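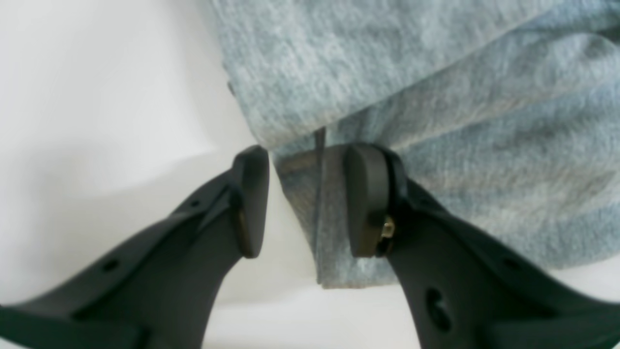 Durneck, July

Tape transfers play back slightly fast - fix the files or redo the tapes?

Asked by Deisy Giraldo

I have 69 cassettes of my own demos and a few live sets from when I was in a band called Grasby. I've been transferring them to the computer over the past few months using a deck I bought secondhand. When I put one of the finished files next to a CD copy a bandmate had made years ago, mine was sharp. It's less than a half step but you can hear it when you play along on guitar.

I recorded everything as WAV at 24 bit. The software is Gelow, which is what the rest of the band uses. Can I slow the files down without hurting the sound, or do I need to fix the deck and start over? Most of the tapes are in decent shape but two of them squeal and I don't want to play those more than I have to.

Gumaro Zavala
You can fix it in the files. Use a speed change that moves pitch and tempo together, the same as the tape itself would. Don't use the time stretch or pitch shift tools, those try to keep one constant while changing the other and they smear the drums.

To find the right amount, you need something on the tape with a known pitch. If somebody tuned to A 440 between songs, use that. In your case you also have the CD. Pick a long section, measure from one snare hit near the start to one near the end, and do the same on your file. Divide your length by the CD length and that's your speed factor. One of mine came out to 1076 seconds on the good copy and quite a bit less on the transfer, so the longer the section the better your number will be.

Two things to watch. First, the CD may be off too, depending on what deck it was made from. Check it against a tuning fork or a keyboard part if there is one. Second, the error might not be the same from one end of the tape to the other. Check near the start and near the end of a side before you run a batch. If the numbers match, one setting should do for everything you transferred on that deck, as long as the tapes were all recorded on the same machine. If they were recorded on different machines you'll have to do it per tape.

Keep the original transfers. Save the corrected ones in a separate folder.

Prasetyo Santoso
get a better deck. secondhand ones are always off

Mojtaba Rahimi
Agree with Gumaro on the files. For any tapes you haven't done yet, it's worth setting the deck first. Many have a small trim screw for motor speed, sometimes reached through a hole in the back of the motor. You play a test tape with a 3 kHz tone and turn the screw until a frequency counter or tuner app reads right. Turn it a very small amount at a time - mine went from sharp to badly flat in less than an eighth of a turn.

I'd leave the two squealing ones alone and correct those in software.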